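How to test whether a robot can do one household chore

People ask whether machines can do the housework yet, and the answer depends on which chore you mean and how hard you look at the word "do". A robot that vacuums a floor is old news. A robot that clears a table of hats, gloves and post is another matter. This page sets out a way to test a single chore at home or in a workshop, using simple kit and a notebook. It is the method we use at Ulel for all our small trials.

You will need one table, a few ordinary things from the house, a hand-held gripper with two fingers, a timer, and something to write on. If you have a powered arm as well, keep it switched off until step 5.

Step 1. Pick a chore with a clear end

"Tidy the hall" is too big. "Put the cap on the hook" is about right. Write the chore as one sentence and then write what finished looks like. For the cap, we wrote: on the hook, not touching the floor, stays there while you say the alphabet. If two people in the house would disagree over whether the job is done, write the sentence again.

Step 2. Do it by hand and write down every move

Do the chore slowly with your own hands. Note each time you change your grip. Most people are surprised by how often they use the second hand, or a thumb sliding along an edge. A two-finger gripper has no thumb and no second hand, so each of those moves will need a replacement.

With a cap, a person will often pick up the whole thing from the top and turn it in the air. A gripper cannot easily do that. It has to go for an edge.

Step 3. Do it with the hand-held gripper

Now do the same chore holding the gripper. You are still the brains and the arm, and only the fingers have changed. If you can't do the chore this way with plenty of practice, a robot with the same fingers is unlikely to manage it either, and you can stop there and save your money.

Soft things are the place to start, as they show up weak spots early. Felt folds where you press it, and the fold moves the part you were aiming at. Go in with one finger on each side of the edge, close gently, and lift a little before you commit to the full move. 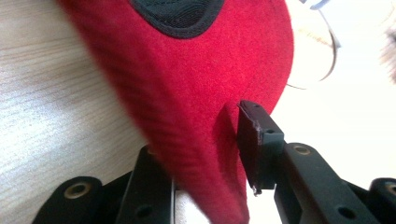
Miroslava Čierny wrote in to disagree with this step. "I don't think the hand-held test tells you as much as you say. When I hold the tool, I feel the cloth start to slip through the handle and I squeeze a bit more without thinking. The motor doesn't feel anything unless someone has paid for it to. I would mark your hand-held scores down by a good margin before telling anyone a robot could do the same."

It's a fair point, and we have changed the score sheet to allow for it. There is now a column headed "saved it". Put a tick there each time you felt a slip and corrected for it. Those tries still count as passes for the gripper, but they don't count as passes for a robot without touch sensing.

Step 4. Keep score properly

Do at least 73 tries. That sounds like a lot, but a cap takes very little time once you have the knack, and a small number of tries will flatter you. Don't throw out the bad ones. Use four columns:

Try number
Pass or fail
Saved it
What went wrong

Keep the last column short. "Edge folded under" is plenty. After a while the same few words will keep coming up, and those are the problems worth fixing.

Change where the thing starts from. Lay it flat, turn it over, put it near the table edge, put it half on top of something else. A robot that only works when the cap is laid out neatly has been given a chore that a person already did for it.

For comparison, our longest trial to date ran to 271 tries with the one object. The failures in the second half were nearly all from awkward starting positions, and by then we had stopped dropping things through plain clumsiness.

Step 5. Look over the fingers before you blame the software

Do this at the start and end of every session. Open the fingers wide over a clear bit of table, in good light, and look at the pads from both sides. You are looking for chips, lifted corners, loose threads and anything stuck to the surface. A worn pad grips differently from a good one, and if only one of the pair is worn the object will twist as you close.

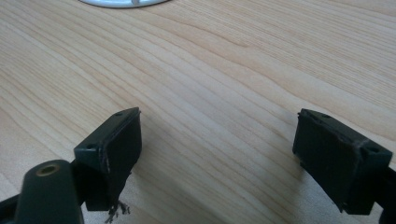 Replace pads in pairs, even if one still looks all right. Write the change on the score sheet with the try number, so that you can see whether the results shift afterwards. We keep 9 spare pads in the drawer and have been glad of them. Check the screws while you are there, and do them up by hand – a powered driver will strip a plastic part very quickly.

Once the fingers are sound, you can move on to the powered arm if you have one. Run the same chore, the same starting positions and the same score sheet. Use the slowest speed setting at first and keep your own hands off the table while it moves.

Step 6. Decide what the score means

Selorm Ofori ran our shop-floor version at Sidthorpe, where the chore was moving cloth covers from a bench to a bin. His rule was to ask what a failure costs. A cover on the floor costs someone a bend of the back. A cover caught in a belt stops the line. The first job might be worth handing over with a fairly poor score and the second needs a very good one.

At home the costs are smaller but the patience is shorter. If you have to get up and help on one try in five, you will soon be hanging up the cap yourself.

So can they do it yet?

For single objects, in good light, with somebody nearby, often yes. For a whole chore from start to finish, in a room that changes each day, we haven't yet seen a machine we would leave alone with it. Our next trial, due in October, is woollen gloves in pairs. The Kudov score sheet will do for that too, but add a column for whether the pair stayed together.

Page last changed 2018-09-14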